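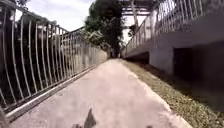

Railing stretch, Poltstead path

Poltstead path: sweep it or leave it?
Started by drollska_walker, Sun 17 February

The concrete by the railing is fine. It's the part under the trees I want to talk about. Sarelville has up to 4,000 to spend on paths before the end of March and I think leaf clearing should come first.

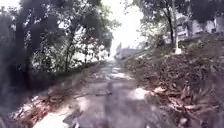

Leaves and a stick on the shady part

shetty11
I'd leave the leaves alone. They're mostly on the verge and the bank. Pick up the stick, sure. Spend the money on the cracks.

drollska_walker
Leaves blow down off that bank every time it's windy. My mother uses a walker and she won't go that way.

gravelbed
Agree with drollska. We got a quote of 295 for one sweep, both sides. Cheap.

shetty11
One sweep, and 2 weeks later you pay again. Has anyone asked about the fronds? I'd cut those back first. 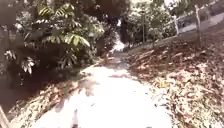

Re: Fronds and overhang

gravelbed
Leave the fronds. We need all the shade we can get on the sunny part, and they hang at the side. You can still walk down the middle.

shetty11
Not with a double stroller coming the other way.

drollska_walker
Can we at least agree on one sweep in March? I'll send in the request tonight.

shetty11
One sweep, fine. I still want the cracks on the list.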